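Fasudora - sim grasping dataset, README

Student project, robotics club, spring term. Read this before you download anything, most of the questions we get are answered down in Known problems.

What it is

Simulated arm picks up small grocery boxes. All rendered, no real hardware anywhere in it. 3065 episodes, 17 objects, 3 people worked on it between classes. Made for the Skullach round of the student grasping contest and then kept going after the contest becuase the data was better than our entry.

Each episode has two views. One from outside looking at the arm, one close in near the fingers. Plus joint angles, gripper opening, and a success flag.

Outside view

Plain background on purpose. We tried a kitchen first and the policy learned the countertop. Low resolution, don't expect to read labels off the boxes.
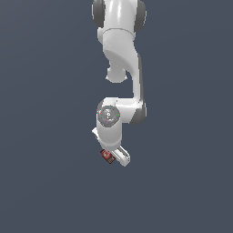 Kaczorowski commented on the club page that a flat backdrop makes the numbers look good and tells you nothing about a real shelf, and asked for at least one split with clutter before anyone quotes a success rate. Fair. Clutter split is in the plan for version 7, see the list at the bottom. Until then please don't compare our rates with anybody's real robot results.

How it was collected

Scripted grasps, then a cleanup pass by hand. Script picks a point on the object, adds noise, closes the fingers, lifts. If the object is still held at the end of the lift the flag goes to 1. Thats it, no force threshold, no shake test. A sloppy corner grab counts the same as a nice centered one. If you care about grasp quality you'll have to filter yourself, the contact points are in the episode file.

Object meshes came out of the Cadero folder the club has been passing down. Textures are old and soft, some worse than others. We did not redo them.

Close view

Same clock as the outside view, but it starts one step late. Drop the first row of joint data if you only train on this one. Boxes can fill a lot of the picture, so cropping to the center is a bad idea, you lose the fingers.

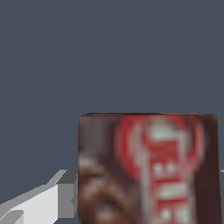 Depth is saved for this view only. Units are meters. Far background comes back as zero and not infinity, mask it before you average anything or your depth histogram will have a big dumb spike.

Known problems

- Success flag is wrong when the object gets stuck inside a finger mesh. Counts as held. We removed the ones we found.
- Gripper opening is logged as commanded, not measured.
- Two of the objects share an ID in the old index file. Use the new index.
- Lighting is the same in every episode. Yes we know.
- Train/test split is by episode, so every object is in both. If you want unseen objects make your own split.

Using it

Unpack, run the check script, wait. If it complains about missing files the download stopped early, just get it again. Loader needs the config in the same folder as the index, it will not look anywhere else.

Class projects, club projects, fine. Say where it came from. Don't reupload the meshes on their own, we aren't sure about the rights for all of them.

To do for version 7

- clutter split
- measured gripper opening
- lighting changes
- start both views on the same step
- fix the typos in this file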